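Chapter 9
Countertops and Work Surfaces

Learning goals
After studying this chapter, you should be able to:
Name the main groups of countertop material
Explain how stone is affected by acid, oil and heat
Choose a work height for a given kitchen user
Read a simple countertop order sheet

Key terms: etching, sealer, overhang, backsplash, honed finish, template

9.1 Why the surface comes first

Most of the work in a kitchen is done standing at a counter. Food is unpacked there, washed items are set down there, and dough, vegetables and meat are prepared there. A planner who draws the cabinets first and picks the top afterward often has to change the drawing. Stone is heavy and needs level support along the full run. Wood moves with the seasons and must be fastened so that it can do so. Thin sheet materials need a solid panel underneath.

In the Dierckx house, which we will follow through this chapter, the owners chose marble before anything else was settled. Their planner, Pejman Ghasemi, moved the sink cutout twice to keep enough stone on each side of it. The second move cost them one drawer.
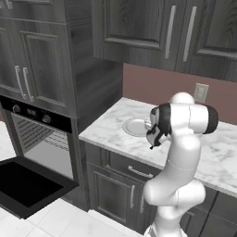

Marble is made mostly of calcite, a mineral that reacts with acid. Lemon juice, vinegar and tomato sauce can leave dull spots on a polished top, and these spots are called etches. An etch is a change in the stone itself, so wiping will not remove it. A stain is different. It forms when a liquid such as oil or coffee soaks into the pores. A sealer slows staining but does little to prevent etching. On a honed finish, which is already matte, etches are harder to see.

Granite is harder than marble and stands up better to kitchen acids. It still needs checking from time to time. Put a few drops of water on the surface and leave them for 30 minutes. If the stone under the water has darkened, it is time to seal it again.

9.2 Height and reach

A work surface should let the user keep the shoulders relaxed and the elbows slightly bent. Kneading calls for a lower surface than chopping, and many bakers ask for one section to be dropped. Waqas Dhanial, the fabricator on the Dierckx job, asks each customer to stand at a test bench before he makes the template.

Before you read on

Measure the height of the counter you use most often. Write down two tasks you do there and note whether you bend forward during either one. Keep your notes for the exercise at the end of Section 9.3.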